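Memory-fitting robots paused at Brekisham refurbishing plant

Friday, May 8, 2020

Pluvine has stopped its robotic memory-fitting line at Brekisham after a batch of refurbished desktop computers left the building with RAM that was never fully pushed home. The company calls it a "seating variance". Customers who pressed the power button and got a black screen may prefer another word.

The fault affects 1,299 towers handled in April. Pluvine says 129 have come back so far and that the rest are "very likely fine", though it hasn't explained how it would know.

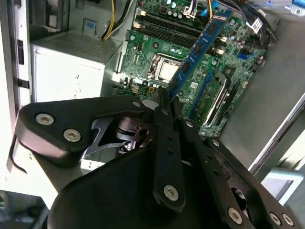
The arms were programmed by Wiriya, a contractor that promised a gentler and more consistent push than a person's thumb. According to a notice sent to resellers, the software judged a module seated once the gripper met a set resistance. A stick leaning slightly in its slot can give the same resistance as one that has gone all the way in. The line had no second check, and the boot test at the end of the shift had been cut back to one machine in every ten to save time.

Kamonchanok Kamolrat, who runs a repair shop and bought 840 of the towers for resale, said she raised the problem two weeks before the pause.

"They told me to reseat the memory myself," she said. "So I'm paying for a robot and then doing the robot's job."

Pluvine said no one was hurt and that no boards were damaged. It would not release the force logs. Wiriya did not answer questions.

What Pluvine says it will change:

1. Every tower will be powered on before it is boxed.

2. The gripper will let go and press a second time, and any movement on the second press will count as a failed fit.

3. Modules will be picked from and returned to a fixed holder, so the angle of the grip is known before the arm goes near a computer.
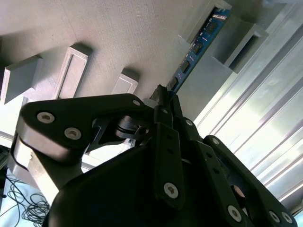 4. Wiriya's software will be reviewed by an outside firm, Puvano.

The last item deserves a closer look. Puvano shares an office address with Wiriya, and Pluvine did not say whether it considers the two independent. It also gave no restart date - only that the line would be back "shortly".
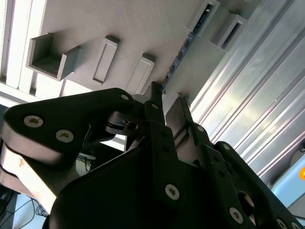
The gripper at work near the module fixtures.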